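Our office sent round another cheerful note in December. Plorix, the scheduling and checking system from Flernex, will "free cleaners for higher-value work". I have cleaned homes for Kidetine for long enough to ask what that work is, and I'm still waiting for an answer.

Most of a visit looks like the coffee table below.

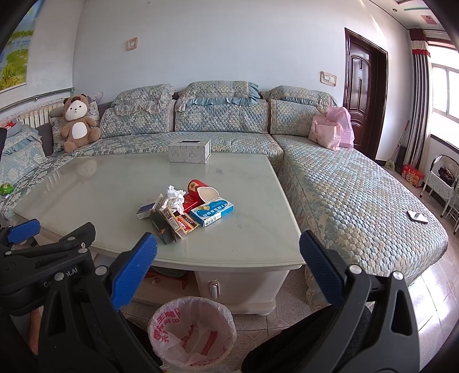
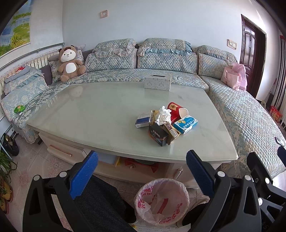 ## What the app thinks a table is

Plorix gives a table like that 3 minutes. Old boxes and a used tissue go in the bin, fine. But one of them is a medicine box, and I won't throw out a medicine box without asking. Asking isn't a task in Plorix, so it shows up as me being slow.

Before, the Huỳnh branch rang if a job ran over. Now I get a score out of 400. Mine was 393 last month and I still had a message about it.

I'm told the machines will do the tidying one day and we'll supervise. Perhaps. So far the travel time between homes has been cut to 25 minutes, two of the older cleaners have left, and the phone line closes at noon.

## Pay

Same as last year. I did ask.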